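Spent this week on time sync in the hand tracking pipeline at Jonen. Notes for anyone working with gloves and optical markers together.

1/ We have two sources per hand. The glove gives finger joints. The marker plate on top gives wrist pose in the room. They run on separate clocks and at different rates: gloves at 200 Hz, markers at 300.

2/ Our recorder, Plelitz, used to stamp each message when it arrived. That is fine until the USB bus gets busy. Then glove packets show up late, up to 30 ms, and the fingers lag the wrist.

3/ You don't see it in slow motions. You see it in regrasps. In replay the fingers close after the object has already turned.

4/ The fix was to stamp at the driver and fit clock offset and drift for each device. We refit every 5 seconds over a sliding window. Zetari does the fit and writes the result next to the raw data, so we can redo it later.

5/ Resampling comes after that. Joint angles get linear interpolation, wrist rotation gets slerp. Don't interpolate across a dropout. Mark the gap and let the loader skip it.
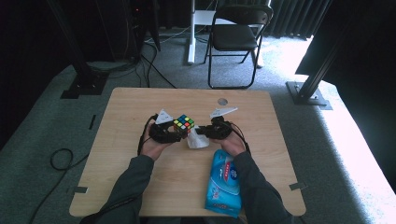 6/ Palm-up poses are still the weak spot for the wrist solve. When the plate tips away from the cameras we lose markers and the solution can flip. I added a check on angular velocity that rejects the flipped ones.

7/ Next is the Sjöberg retargeting code, which still assumes one timestamp per hand. Patch is half written.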